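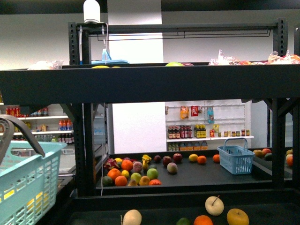 # Clearing a hold fault while the robot is carrying a basket

Procedure for operators of the two-armed picking robot in the Niletti practice shop. It replaces the note circulated in November and applies to fault 131, "hold not confirmed", when it is raised with a basket in the gripper.

Fault 131 means that the motor current and the finger position no longer agree with what the Radine controller expects of a held load. The arm stops where it is and keeps its grip. It does not lower the basket. In the case that led to this procedure, the operator cleared the fault from the screen, the gripper opened to its start position, and a loaded basket fell from shelf height. Fruit rolled under the rack and a colleague stepped on a plum. There was no injury, but the finger mount was bent and the robot was out of use until a new one had been fitted.

## Before you approach

1. Press **Pause** on the pendant. Do not press **Clear**.
2. Ask everyone else to move behind the marked line and to stay there.
3. Check that the second arm has also stopped. A fault on one arm does not always halt the other.
4. Write down the fault number, the time and the current reading shown on the screen.

If either arm is still moving after you have pressed **Pause**, use the emergency stop and call the shift lead. Do not continue with the steps below.

## Taking the weight of the basket

The long flexible fingers are the part most often misjudged. They bend under load, and the grip can look firm when most of the weight is hanging from one side. Look at where each finger goes inside the light blue basket: in an inverted V, with one towards the left of the floor and one towards the bottom right, the basket cannot simply be pulled sideways off the gripper. Check too the zip tie near the top of the fingers, and keep your sleeves and hands away from the cable that loops across towards the gripper. 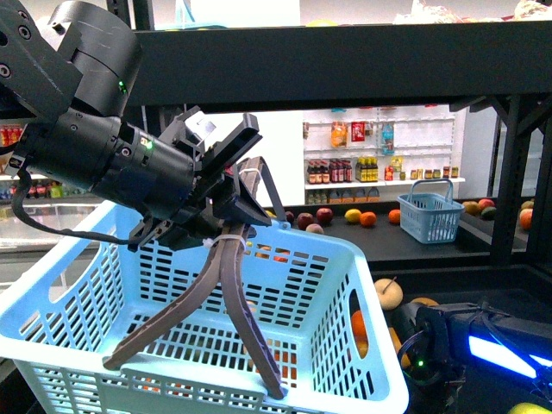

1. Stand to the side of the basket, never beneath the arm.
2. Place both hands under the base and lift until the fingers are no longer bent by the load.
3. Say "weight taken". The second operator then selects **Open slowly** on the pendant.
4. Lower the basket clear of the fingers before moving it away – pulling early is how fingers are torn.
5. Put the basket on a trolley and step back behind the line.

Two people are required for this part. An operator working alone must leave the robot paused and wait.

## Checking the floor and restarting

Fruit may have fallen even if the basket did not.

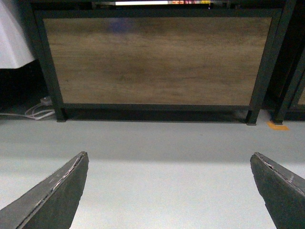
Walk the whole of the robot's route and look under the lowest shelves with a torch. Pick up anything found by hand. The robot must not be used to retrieve it while a fault is open.

Then, with the gripper empty:

1. Press **Clear** and wait for the ready tone.
2. Open and close the gripper 3 times at low speed.
3. Compare the closing current with the reference value of 395 mA. A difference of more than 100 mA means that the gripper stays out of service.
4. Run one lift with an empty basket before any fruit is loaded.

If fault 131 returns during the empty lift, fit the lock-out tag and report it to Costel Căpraru. Completed fault sheets go in the Vunora folder at the control desk by the end of the shift.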